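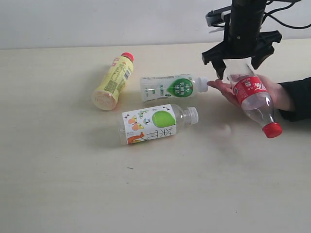
I have never believed that a drink bottle was designed for the person drinking from it. Marketing departments say otherwise, and Foltell once sent me a six-page brochure about "hand feel" that could have been written without anybody picking up a bottle. So I started this gallery to look at plain plastic bottles away from the shelf, on their sides, where the shape has to do its own work. Take the one with the red label, lying diagonally across an open palm. The lower body has ridged contours, and I'm told ridges like that are for grip. Maybe. I suspect they also let the maker get away with thinner plastic, and I'd like to see someone prove me wrong.

The white script on that label is Chinese, drawn in the flowing Coca-Cola manner with the ribbon running through it. I can't read a word of it and I still knew what I was supposed to think of. That is a label doing its job, I'll give it that much. Whether it makes the stuff inside taste any better is another matter.

Red caps get a lot of credit in the trade. Ľudovít Vlček wrote to me after the last gallery to say that a red cap makes people expect something sweeter. He had asked 62 people at Akance and was very pleased with the result. I asked what they had been given to drink and haven't heard back. The yellow bottle on the table has a red cap too, with a cylindrical body, and it doesn't look any sweeter to me for it.

Zanport sells a bottle rack that is meant to stop this sort of thing from rolling. I own one. It holds three bottles, badly, and a flat tabletop costs less.

Corrections are welcome if they come with a source. The next gallery goes up in April and will be jars, which have their own set of claims to answer for.

Page last changed 2022-02-06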